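Durnis 664 Terrarium Heater Controller
Trorkus Small Animal and Reptile Range

Overview

The Durnis 664 is a plug-in temperature controller for terrariums, hermit crab tanks and small vivariums. It switches a heat mat or ceramic emitter on and off to hold the air or substrate at a set temperature. It does not produce heat itself and must be used with a suitable heater, sold separately.

The controller replaces the earlier Durnis unit with the dial on the side. The probe connector has changed and old probes will not fit. Customers who need a spare probe for the earlier unit should order from the Jolix parts list while stock lasts.

Operation

The set temperature is entered with two buttons on the front of the housing. Hold both for three seconds to unlock, adjust up or down in half-degree steps, then leave the buttons alone until the display stops flashing. The setting is kept if the power fails.

Switching is on/off with a fixed band of one degree. This suits heat mats and ceramic emitters. It is not suitable for light-emitting basking lamps, which will flicker and fail early. For lamps use the Durnis dimming controller.

A high-temperature cut-out operates if the probe reads four degrees above the set point. The display shows HI and the heater stays off until the unit is reset at the wall. If the probe is unplugged or damaged the display shows PR and the heater is likewise held off.

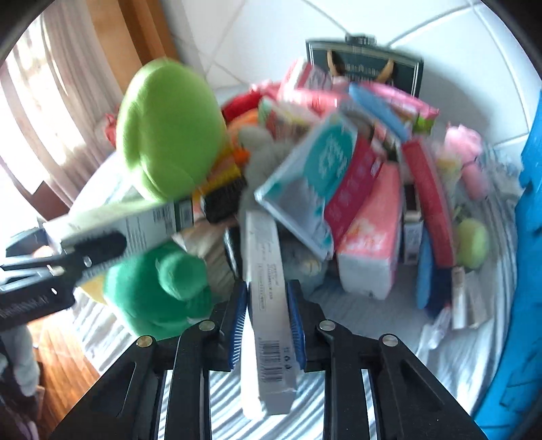

Long white cartons with printed barcodes.

Placing the probe

The probe lead is two metres long. Fix the probe at the height where the animals spend most of their time - for hermit crabs this is normally just above the substrate, at the warm end. Do not bury it in damp sand unless the heat mat is mounted on the side wall. A probe in wet substrate reads low and the heater will run for longer than it should.

Keep the probe out of water dishes. The tip is sealed but the joint between tip and lead is splash-resistant only. Wipe with a damp cloth when cleaning the tank and avoid vinegar-based cleaners on the lead.

Always check the reading against a separate thermometer during the first day of use, before animals are introduced.

Specification

Supply: 230 V, 50 Hz, UK three-pin plug
Maximum load: 1000 W, resistive only
Setting range: 15 to 38 degrees C
Switching band: 1 degree C
Probe lead: 2 m, removable
Socket outlets: one
Fuse: 5 A, replaceable
Use: indoor, dry location
Order code: 2699

Compatible heaters

Mangundap heat mats, all sizes
Mangundap ceramic emitters, with guarded holder
Most third-party mats with a standard plug

Several small mats may be run from one controller through a multi-way lead, provided they serve the same tank. Separate tanks need separate controllers.

Supply and returns

Supplied with probe, two suction clips and an instruction sheet. Trade packs of 8 are available to account holders. Orders received before 2 pm are sent the same working day. Unused units may be returned within 30 days in their original packaging. Opened probes cannot be taken back for hygiene reasons unless faulty.

The 5 A fuse limits the load to the figure given above with a margin - do not fit a larger one.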